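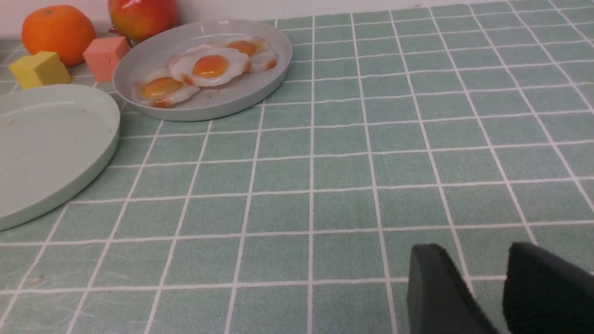
Kartini Lau wrote: Before you touch the camera calibration, check the pads. If the fingers don't close on the same centreline every time, the wrist offset you calculate is only good for that one close.

Home > Forums > Grippers and End Effectors > Maintenance

merklow_bench wrote:
Did that. Cell is a Merklow arm with the Bredenari two-finger gripper, breakfast set on the gridded cloth. The left pad had crept on its backing plate. I cleaned off the old adhesive, re-bonded both pads, then ran 100 open/close cycles with no load. Repeatability is fine now. Eggs are still the worst item, 31 missed picks in the last batch.

U. Kohlhase wrote:
Drop the closing force to 65 per cent for anything thin. Full force bows the pads outward at the tips and a flat item squirts out.

Kartini Lau wrote:
Disagree. Lower force hides a tip height error. Set the approach height on the bread first, using a touch-down at low speed, then look at force.
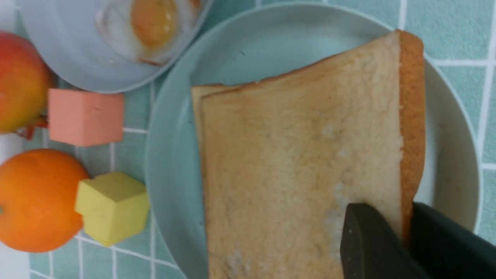

Near finger on the bread, crust side.

merklow_bench wrote:
Touch-down height was out by about 4 mm. The tool length in the controller was still the value for the old pads. Corrected and saved.

U. Kohlhase wrote:
Fair enough on the height – I'd still back the force off. Pads are a consumable and you'll get more life out of them.

nsison_r wrote:
Does the tool length survive a power cycle? Ours reverted in March after a firmware update.

merklow_bench wrote:
It does if you write it to the tool table and not the session.

Filed under: grippers, calibration, spare parts

We use cookies to keep you logged in and to analyse traffic. Accept | Manage preferences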